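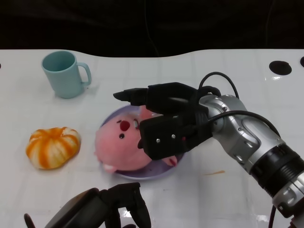 발표 메모 / 탁자 위 물건, 정말 제자리가 필요한가
2025-09-20, Nirkwood 생활정리 모임

시작 인사는 짧게. 마이크 확인.

오늘 제목에 물음표를 붙여 달라고 주최 측에 두 번 부탁했음. 안내문에는 빠져 있더라고 말할 것.

먼저 Lerkodell 정리법 요약. 모든 물건은 쓰임새별로 한 칸씩 갖는다. 식기는 식기끼리, 인형은 인형끼리, 계절 장식은 상자 속으로. 책에는 이렇게 하면 치우는 시간이 하루 7분으로 줄어든다고 나옴. 누가 어떤 집에서 쟀는지는 없음. 각주를 찾아봤는데 같은 저자의 앞 책으로 연결됨. (여기서 잠깐 쉬기)

그런데 집에서 탁자를 보면 분류표대로 놓인 날이 드묾. 컵이 있고, 호박 장식이 있고, 그릇 위에 비버 인형이 올라가 있음. 이걸 '어질러졌다'고 부를지부터가 문제. 쓰임새로 따지면 그릇은 음식 담는 물건이니 인형은 잘못 놓인 것. 아이한테 물으면 침대라고 할 수도 있고 배라고 할 수도 있음. 저는 어느 쪽 편도 쉽게 못 들겠음.
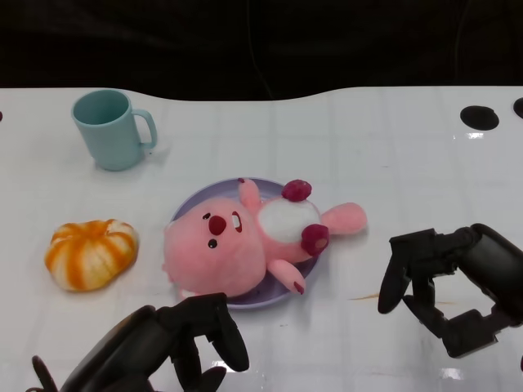 Anitha Nambiar 씨 반론도 소개할 것. 1월 모임 때 나온 말. "칸이 없으면 결국 어른이 다 치운다." 맞는 말이라고 생각함. 다만 칸을 만들어도 어른이 치우는 집을 저는 꽤 봤음. 우리 집 포함.

비용 얘기. Zenico 칸막이 상자를 종류대로 사면 700크로네, 배송비 별도. 상자를 사기 전에 종이봉투로 한 주만 해 보시라고 권할 것. 봉투로 안 되던 게 상자로 될 거라는 근거를 아직 못 봤음. 판매대에 계신 분께는 죄송하다고 한마디.

호박 같은 계절 장식은 질문이 꼭 나옴. 철이 지나면 넣으라는 게 정석인데, 줄무늬 호박은 아이한테 그냥 공이거나 손님임. 일 년 내내 나와 있어서 무슨 손해가 있는지 되물을 것. 먼지가 쌓인다는 답이 나오면 인정하고 넘어감.

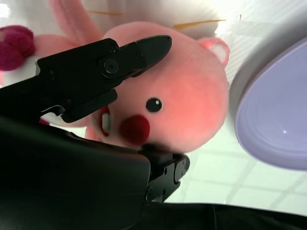 인형과 식기를 섞는 문제는 따로 봐야 함. 위생 걱정은 저도 무시하지 않음. 밥 먹는 그릇이면 씻고 쓰면 되고, 소꿉용으로 내준 그릇이면 거기 비버가 눕든 앉든 상관없음. 둘을 구분해 둘지만 정하면 되는데 Lerkodell 책은 이걸 한 장 내내 설명함. 읽고도 뭘 하라는 건지 잘 모르겠었음.

Gasser 설문 슬라이드는 시간 없으면 건너뛰기. 응답자 4000명이라는데 질문이 "정리된 탁자가 더 좋습니까"였음. 그렇게 물으면 저도 그렇다고 답함.

제안은 하나만. 오늘 저녁 탁자를 치우기 전에 뭐가 실제로 방해되는지부터 보기. 밥 차릴 자리가 나오면 나머지는 그대로 둬도 되는지 식구끼리 얘기해 보기. 효과가 있다고 장담은 안 함. 저도 아직 해 보는 중.

질의응답. 마커 돌려주기.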